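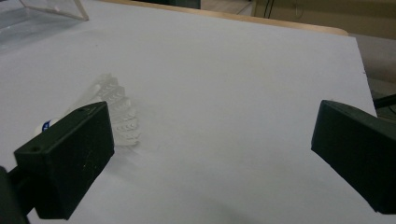

Trinmont, December

Game Design 2, Unit 4: Moving the player through a virtual space
Notes by Ingrid Pennington

Read these before the lab. They cover locomotion, comfort and room size. Sound and hand tracking come in Unit 5.

1. The basic problem

A player in a headset has two spaces to deal with. One is the room they are standing in. The other is the level you built. The level is nearly always bigger, so at some point the player has to cover ground in the game that they do not cover on foot. The method you choose for this is called locomotion, and it affects level layout, enemy placement and how long people can play in one sitting.

Choose it early. Last year two teams built full levels around teleporting and switched to stick movement in the final month. Both had to throw out most of their geometry, because gaps and ledges that worked for a teleporting player could be walked straight off.

2. Common methods

Teleport. The player points at a spot and appears there. Few people feel sick with it. It makes distance feel cheap, and chases are hard to do well. If enemies have to reach the player, give the teleport a range limit or a short recharge.

Smooth movement. The stick moves the player as it would in a flat-screen game. It is good for shooters and exploration. It also causes the most discomfort, mainly when speeding up, slowing down or turning.

Arm swing. The player swings both arms to walk. Many players find it easier on the stomach than the stick. It ties up the hands, so it is a poor fit for games where people carry things.

Room scale. The player walks. One step in the room is one step in the game. The level has to fit the room, or be cut into pieces that do.

Vehicle. The player sits in a cockpit or cart. A fixed cabin around the player gives the eyes something steady to hold on to.

3. Why people feel sick

The inner ear reports acceleration. The eyes report motion. When the eyes say the body is speeding up and the ear says it is still, some people feel ill within a minute or two. Constant speed in a straight line bothers people less than changes in speed.

Things to do in your build:
Start and stop at full speed, with no long ramp.
Offer snap turning and make it the default.
Darken the edges of the view during stick movement, and let the player switch this off.
Never move the camera without the player's input. This includes head bob, screen shake and cutscenes.
Hold the frame rate. A dropped frame on a monitor is an annoyance, and in a headset it can end the session.

4. Case: Plurnness

Plurnness is the student project we will take apart in class. Barrett Nakamura designed the levels and Ihor Lytvynenko wrote the movement code. It is a stealth game set in a flooded museum, played by teleport, with a few galleries done at room scale.

The first version let the player teleport anywhere in sight. Testers crossed the main hall in two jumps and never met a guard. The second version cut the range and added pillars to block the view. The hall then worked, but testers complained of pointing at the floor all the time. In the third version Ihor tied the range to posture: crouching gives a short, silent jump and standing gives a long, loud one. That is the version on the lab machines.

Look at the coat room in particular. The player walks it on foot, and the door swings into a corner nobody needs to stand in. Write down how the level gets you facing away from the wall before the next gallery opens.

5. Lab work

Work in pairs. Load the gray-box level called Prornow from the course folder. It has 18 rooms and no art. Pick two locomotion methods and set up both. Play the level from start to finish with each one, then swap with another pair and play theirs.

Hand in one page with your two methods, the rooms that broke under each, and one change to the layout that would fix the worst room. A sketch of the floor plan is fine. Stop at once if you feel unwell and sit out the rest of the run. You will not lose marks for it.

The lab sheet is graded out of 100. Late sheets go to Demetrius Pettigrew, not to me.

6. Reading

Course reader, chapter 4, up to the section on hand menus. Desmond Pruitt's slides on playtesting are in the same folder as Prornow.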